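How does a drum make its sound?

Drums are some of the oldest instruments in the world. You hit one and it makes a noise, but there is more going on than that.
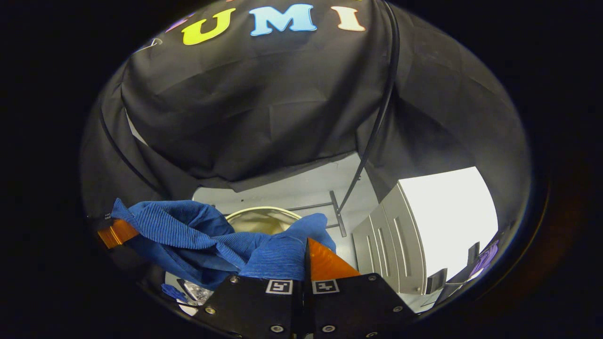 Most drums have two main parts. The first is the skin, also called the head, which is stretched tightly over an opening. The second is the body, or shell. It is usually hollow and full of air.

When you tap the skin, it moves down and springs back up, many times a second. This quick shaking is called vibration. The skin pushes the air inside the drum and the air outside it, and the push travels through the room until it reaches your ears.

High sounds and low sounds

If a skin shakes 100 times in one second, we hear a low note. If it shakes 498 times in one second, the note is a good deal higher. Scientists call this number the frequency.

Two things change the note. A tight skin shakes faster, so it sounds higher. A big skin shakes more slowly, so it sounds lower. That is why a bass drum booms and a small bongo sounds more like a knock.

Where you hit it matters too. The middle of the skin gives a deep, short thud on many hand drums. Near the rim the sound is thinner and sharper. Good players move between the two all the time - listen for it next time you hear a drum solo.

Tuning a drum

Some drums have metal rods around the edge. Turning them with a key pulls the skin tighter. Other drums use ropes. Lensa Tekleab, who teaches drumming at Ulden Primary, has a rope drum with 6 knots, and she checks each one before a lesson.

Try it yourself

You need a bowl, some cling film, an elastic band and a pinch of rice.

Stretch the cling film over the bowl and hold it in place with the band. Put the rice on top. Now hum loudly close to the film, without blowing on it. Watch the rice. Then pull the film tighter and hum again. Try a high hum and a low one.

Words to know

Vibration - a very quick shaking movement.
Frequency - how many times something shakes in one second.
Shell - the hollow body of a drum.

Written by Asnakech Wolde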